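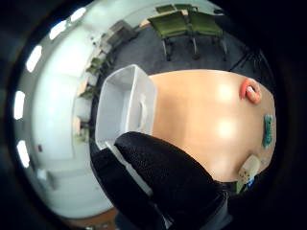 Bin and small items on the work table, seen through the wide lens. Gloved right hand at lower centre.

Home | Projects | Reports | Workshop hours | Contact

Hand-held gripper build: progress report to the Ladis small grants fund
Prepared by Oleksandra Romaniuk, 21 June 2024
4 min read

1. Work since the March report

The second gripper body is complete. Both fingers were reprinted with thicker walls after the first pair split along the layer lines at the pivot. Kenta Nagano redrew the pivot to take a steel pin in place of the printed one. Play at the fingertip is now small enough to ignore for objects of the size we are using.

The wide lens is fitted on its final bracket. It takes in the whole table and a good deal of the room, at the cost of strong bending of straight edges. Daichi Aoki has written the correction step. It works well near the middle of the view and poorly at the rim, where small items on the far side of the table tend to sit.

2. Trial recordings

The task is clearing small items from the table into a plastic bin. Of 50 trial runs, 20 were rejected, mostly for dropped frames in the first seconds. The cause was a slow memory card. The remaining runs hold 1728 usable stills.

Two points affect the next set:
- Glare from the ceiling lights falls on the glossy table top and confuses the edge finder. A matt cloth will be tried.
- The bin is translucent and its rim reflects. Edges are found less reliably there than on the coloured items. An opaque bin is on order from Hattori.

3. Spending

Spent to date: £2855, all within the agreed headings. The motor line is closed. The printing line is slightly over plan on account of the second set of fingers, and the difference was taken from spares. Receipts are held by Katsuhiko Sakai at the Cutero workshop.

4. Next period

Mount the gripper on the bench arm. Repeat the trial set with the cloth and the new bin. Takeshi Nishimura will check the wrist wiring before power is applied. The arm controller (Brumitell board) still resets under load and may need a separate supply. No change to the end date is requested.

3 comments | 12 shares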